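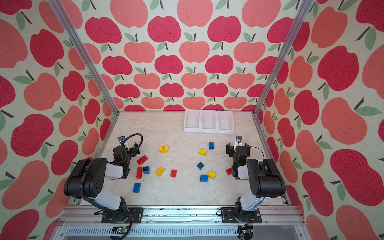

Progress report to the Zerouali Fund
Project: Trornula, sorting and tidying of small toys
Reporting organization: Enby Toy Library
Monday, July 7, 2025

1. Purpose of this report

With this report we inform the Fund about the work done in June and about the use of the second part of the grant. The first part was described in our previous report and we do not repeat it.

2. The sorting place

At the start of the project we sorted the building bricks on a normal table. Many pieces fell to the ground and we lost time to look for them. We now have a sorting place with a proper floor and walls on three sides. The posts are aluminum profiles with slots, and they are joined to the floor frame with small corner fittings.

The walls are covered with wallpaper panels printed with apples. The print is larger on the side walls than at the back. We received this wallpaper as a gift and we had no influence on the pattern. Some colleagues found it too busy for a working place, but after two weeks the complaints stopped. The red bricks are a little harder to notice close to the wall, where the apples are also red. On the floor we do not have this difficulty. It is cream and beige with a soft marble pattern, and red, blue and yellow bricks are all easy to see on it.

3. The bins

Three white plastic bins are joined side by side and stand against the back wall. We tried first to place them in the front. It was practical for emptying them, but the bricks then had to be brought over the rims from the wrong side, and we moved them to the back. They have open tops and we decided not to buy lids.

We sort by color: one bin for red, one for blue, one for yellow. Pieces which are not normal bricks, such as round pieces or pieces with printing on them, are also sorted by their main color for the moment. We are not fully satisfied with this rule. A round yellow piece with red print belongs to the yellow bin by the rule, but the families who borrow the sets ask often for the special pieces, and it is slow to find them again under the bricks. We consider a fourth bin. There is enough width for it at the back wall only if we take smaller bins.

4. Work done in June

We sorted 1,197 pieces in June. In the plan we had foreseen 9 sets ready for lending at the end of the month, and all of them are ready. Each set has 60 pieces. The other pieces are kept as reserve, for replacing what is lost when the sets are with the families.

We learned that it is better to spread only a small quantity of bricks on the floor at one time. When we poured out a full bag, the small bricks with two studs stayed hidden below the bigger ones and were forgotten. The work with small quantities looks slower, but we have fewer pieces in the wrong bin at the final check.

The final check is done by hand before the bins are emptied. Mistakes are written in the sorting notebook. Most of them concern the small bricks.

5. Use of the grant

The money of this period was used for the aluminum profiles, the corner fittings and the bins. All was bought from Codon, which also cut the profiles to our measures. One post was delivered too short and was replaced without cost, with a delay of one week. The invoices are attached in the usual form.

We did not use the amount foreseen for labels. We ask the Fund for permission to move it to the purchase of smaller bins, in case we decide for the fourth one.

6. Open points

a) Washing. The bricks are washed before sorting, but the drying takes more time than planned. We need a second drying rack, and we can pay it from our own budget.

b) Damaged pieces. We have no clear rule for bricks with bite marks. At present we put them aside in a bag. We will send a proposal to the Fund with the next report.

c) Bigger bricks for very small children were offered to us from 2 nurseries. They do not fit with the present sets and need their own bins. We have not yet given an answer.

7. Next period

We will prepare the next sets from the reserve, test the smaller bins and finish the written instructions for sorting. A draft of the instructions can be sent to the Fund on request.

Enby Toy Library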